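# Workshop Tips: Trying Out and Comparing Hand-Held Grippers

Anditton Workshop Services – household and workshop guidance sheet, revised May 27, 2018

The following tips are intended for members who wish to compare hand-held grippers, cameras and controllers in a home workshop, garage or shared room. They draw on the Backlund and Marnitia comparison sessions, in which 534 short trials were recorded and 291 were kept for scoring. Members using the Sturkilwood loan kit should read the kit sheet first.

## Preparing the room

- Clear a working area in front of the table wide enough for one person to turn with both arms extended.
- Sweep wooden floors before starting. Grit is carried up on cables and finds its way into finger joints.
- Switch on all the ceiling lights and leave them on until the last trial. A change in lighting between two grippers makes their video difficult to compare.
- Run cables along the wall wherever possible. Where a cable must cross the floor, tape it flat at both ends and in the middle.
- Place chairs under tables or outside the working area before anyone picks up a gripper.

## Checking the camera view

Before the first trial, hold each gripper at working height and look at the live view. A wide lens takes in a great deal more of the room than the operator expects, including the ceiling. Confirm that the opening between the fingers is visible and that the gripper body does not hide the object to be picked up. Wipe the lens with a dry microfiber cloth only; paper towels leave lint and may scratch the coating.

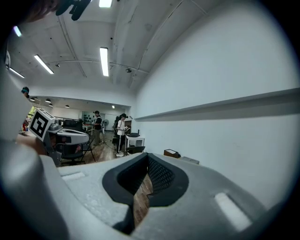 *View from a gripper camera, with a marker cube to the left and the ceiling lights on.*

Bright tubes directly overhead may cause the picture to darken when the gripper is tilted upward. If the camera permits it, fix the exposure with the gripper pointed at the table and write the setting on the trial sheet.

## Caring for markers

Square black-and-white markers must be flat, clean and complete. The white border is part of the marker and should never be trimmed or covered with tape.

- Dust marker cubes with a soft brush. Household cleaners can lift the ink on printed paper.
- Check that the cube does not rock on its mount. A loose cube will spoil every reading taken from it, and the fault is hard to find afterward.
- Print replacements on matte paper and apply them with a glue stick – liquid glue wrinkles the sheet.
- Keep one spare marker card in the kit, stored flat between two pieces of cardboard.

## Working with two grippers

Comparing a pair requires more care than comparing single units. Both grippers should be charged or powered in the same way and checked against the same object before scoring begins. The operator should stand square to the table, feet slightly apart, with sleeves pushed up clear of the triggers and cables.

Leave enough slack for each cable to hang past the forearm without pulling. Should the wrist feel a tug at full reach, the cable is too short or is caught on something. Cables that cross between the hands should be untwisted at every change of object.
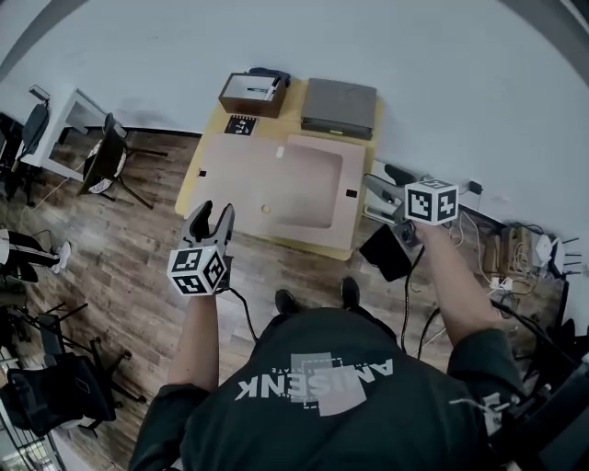 Set the work surface down in the same spot each time. Low-tack tape at the corners is sufficient on most tabletops and can be peeled off without residue. Items that are not part of the trial belong at the back of the table, well outside the reach of either hand.

## Running the comparison

Use 21 trials per gripper for each object. Change grippers after each full set, and allow the operator to rest for two minutes between sets. Record the following on the sheet:

- gripper and finger type
- object and starting position
- result: held, slipped or missed
- any loss of marker tracking or camera signal

Slips should be recorded even when the operator recovers the object. At Marnitia the early sheets left these out, and the softer finger pads received a better score than they deserved.

## Putting equipment away

Power down the controllers before unplugging any adapter. Coil cables loosely and secure them with hook-and-loop strips. Rubber finger surfaces may be wiped with a damp cloth and left open to dry; they should not be stored clamped shut. In August, or in any unheated garage during warm weather, bring battery packs indoors overnight.

Completed sheets are to be returned with the kit. Damaged parts should be placed in the labeled bag, with the trial number written on the outside.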